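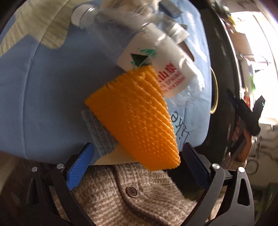 Figure 2. Orange foam mesh sleeve and plastic water bottle on blue fabric.

4. Does a shorter menu make a better restaurant?

4.1 The claim and where it comes from

The idea that a short menu is a sign of a good kitchen is repeated so often in restaurant writing that it has stopped being treated as a claim at all. Reviewers offer it as praise in the opening paragraph, before any food has arrived. Owners put it on their websites. The Sandhu guide, which many of the diners in our sample said they had read before booking, lists a "confident, edited menu" among its marks of quality and gives no sign of ever having tested whether the mark means anything.

We went looking for the evidence and found less than we had hoped for. Most of the trade writing traces back to a handful of consultants who were paid to help owners cut their menus, and who then reported that owners with cut menus were pleased. The academic work is better but narrow. Studies of choice tend to be run on jam, chocolate or wine, in shops or laboratories, with people who are standing up. Someone who has booked a table, found a park, sat down and ordered a drink is in a different position, and we are not persuaded that findings from a tasting bench carry over.

There is also a problem of what gets compared with what. Short menus are common in small, expensive rooms run by ambitious cooks. Long menus are common in suburban family restaurants, clubs and takeaways with a few tables. If diners say they prefer the first group, the number of dishes is only one of many differences, and probably one of the smaller ones. Lighting, price, staffing and the reason for the outing all move together with it. A diner celebrating an anniversary will forgive a great deal.

4.2 The Drostness reviews

Our main source is a set of 1,033 written reviews covering 17 restaurants in Drostness, collected through the booking service Vustine. Each review was attached to a booking that had been honoured, so we can at least be confident that the writer's table was occupied. We cannot be confident of much else. Vustine sends diners a reminder to write, with a small credit toward their next booking, and it is reasonable to suppose that people who want the credit write differently from people who have something to say.

Of these reviews, 634 made some mention of the menu. Sowa and Debnath read all of them separately and sorted them by whether the length of the menu was praised, criticised or left alone. Leaving it alone was by far the most common result. Diners wrote about the menu's prices, its typeface, whether it could be read in candlelight, and above all about individual dishes they had wanted and been told were off. Length came up mainly where the menu was very short and somebody at the table did not eat one of the main ingredients.

Where length was praised, the wording was often close to that of the published reviews. "Short and confident" appeared many times, sometimes from people who went on to describe a poor meal. We take this as a warning. Some diners seem to have learned that a short menu is a thing one compliments, in the same way that one remarks on the bread. It would be a mistake to read such remarks as reports of an experience.
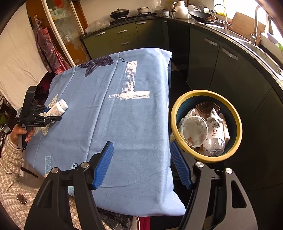
Department of Food and Hospitality Studies, Kudell College

4.3 What the owners told us

We also spoke to owners and head cooks. Their answers were more candid than the trade literature, and they were mostly about labour. A short menu can be cooked by fewer people. It needs less fridge space, produces less waste if it is planned well, and can be taught to a new starter in a few shifts. Several owners said they had cut dishes when a cook left and could not be replaced, and that the language of confidence and editing was written afterwards, by whoever looked after the website.

None of this makes a short menu a bad idea. A kitchen that is coping will generally send out better plates than one that is not. The benefit in that case comes from matching the work to the hands available, and a well-staffed kitchen with a long menu could enjoy it just as much. One restaurant in our sample does exactly this. Its menu runs over several laminated pages, it has a large and settled crew, and its reviews are among the warmest we read. It has never been listed by the Sandhu guide.

Owners were less willing to talk about takings. Those who had shortened their menus tended to say that spending per head had gone up, but prices had usually gone up in the same reprint. When we asked what would have happened had they raised the prices and kept the dishes, most agreed that they did not know. One became quite cross with us, and we understand why. Running a restaurant leaves little room for controlled trials.

4.4 The one direct comparison

Only 2 of the restaurants changed the length of their menus during the period of the study while holding on to the same chef, room and general price level. Their reviews come closest to a fair test, and they disagree. At the first, diners after the change were a little more positive about the food and a little more negative about value. At the second there was no shift we would care to defend, apart from a run of complaints about the loss of a particular lamb shoulder.

It would be easy to build a story around either result. The first could be used to show that focus improves cooking, the second to show that regulars resent change. We suspect that both are mostly noise. The first restaurant also replaced its chairs during the same weeks, and comfort turns up in the later reviews far more often than in the earlier ones. Debnath has argued in an earlier draft of this paper that the effect of the chairs should be treated as a finding in its own right. Sowa does not agree, and the question is left open here.

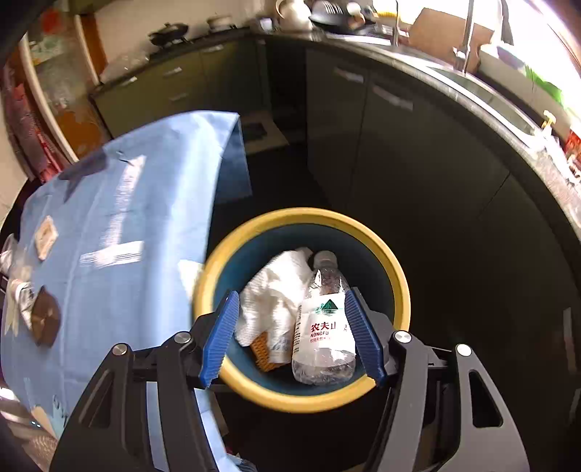

A further difficulty is that the reviews come from people who chose to book. Anyone put off by a short menu could have read it online and gone elsewhere, and would never have reached our data. The same holds for anyone put off by a long one. Satisfaction among those who turned up therefore tells us very little about the wider public's taste in menus, and we would be wary of any study, ours included, that slid from one to the other.

4.5 How much weight the results can bear

Readers hoping for a recommended number of dishes will not find one in this section. We looked for a point at which complaints began to rise and could produce one only by choosing our cut-offs after seeing the data. Moving them slightly made it vanish. Published figures of this kind, where we have been able to check the method, seem to rest on similar choices, and they are seldom reported with the alternatives that were tried and dropped.

What we can say is more modest. Diners in Drostness rarely wrote about menu length unless prompted by an absence, either of a dish they remembered or of something they could eat. Published praise for short menus is echoed by diners in much the same words, whatever they thought of the meal. Owners shorten menus chiefly to keep a small kitchen working. These three observations fit together without any need to suppose that a short list of dishes is itself a mark of good cooking.

The sorting of reviews also has its weak points. Sarcasm was a regular problem. "Nice to have so little to choose from" was filed as praise by one reader and as criticism by the other, and a second look did not settle it. Such cases were kept in the count as disputed. Reviews that mentioned the specials board were harder still, as several restaurants print a short menu and then recite a long list of extras at the table, and it is unclear whether a diner would think of that as a short menu or a long one. Section 5 takes up the specials board separately, using the printed menus supplied by the owners.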